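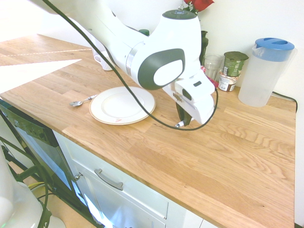 Ticket 216: Hot water drops to lukewarm at kitchen sink, shower unaffected
Status: Closed
Opened by: Gisela Gallardo
Assigned to: Heriberto Espinoza
Site: Wellholm, unit 10
Heater: Wiler tank model, electric, two elements

Reported problem

Hot water at the kitchen sink starts out normal and falls to lukewarm within a minute or two. Bathroom shower holds temperature. Started in July after the kitchen faucet was replaced. Resident has already turned the heater thermostat up once with no change, and has been rinsing plates in the bathroom basin.

Log

Entry 1 – H. Espinoza
Checked heater first. Both elements read within range. Upper thermostat set higher than the building standard, returned to standard. Tank outlet pipe hot to the touch and steady. Heater ruled out.

Entry 2 – H. Espinoza
Ran kitchen hot side only, cold stop under the sink open. Temperature at the spout fell after 46 seconds. Closed the cold stop and repeated. Temperature held for the full test. Cold water is getting into the hot side at or near the faucet.

Entry 3 – G. Gallardo
Can I keep using the sink with the cold valve shut? I need it for dinner on Sunday.

Entry 4 – H. Espinoza
Yes. Hot only until the part is in. Water will be hotter than you are used to, so run it into a bowl with some cold from the bathroom before washing hands. Dishwasher is on its own branch and can be used as normal.

Entry 5 – L. Wuyts
Faucet is a Serrano single lever with pull-out spray. On this one the cartridge can be seated half a turn off and still take the retaining nut. The lever works, but the cold port does not close fully with the lever at full hot. Please pull the cartridge before ordering a new faucet.

Entry 6 – H. Espinoza
Both stops closed, lever and nut removed. Cartridge was seated correctly. Lower O-ring on the cold side was cut, probably during installation. Seat in the body is clean, no scoring. Wiped out the body and photographed the ring for the supplier.

Entry 7 – Y. Ibarra
Cartridge kit ordered from Wolholm. They do not sell the ring by itself. Charged to building maintenance, not to the resident.

Entry 8 – H. Espinoza
New cartridge fitted, rings greased with silicone, nut hand tight plus a quarter turn. Both stops open. Hot side held temperature over three runs. No drip at the spout or under the sink.

Resolution

Cold crossover through damaged cartridge O-ring. Cartridge replaced.

Follow-up

Units with the same faucet to be checked at next filter change – Y. Ibarra to send list.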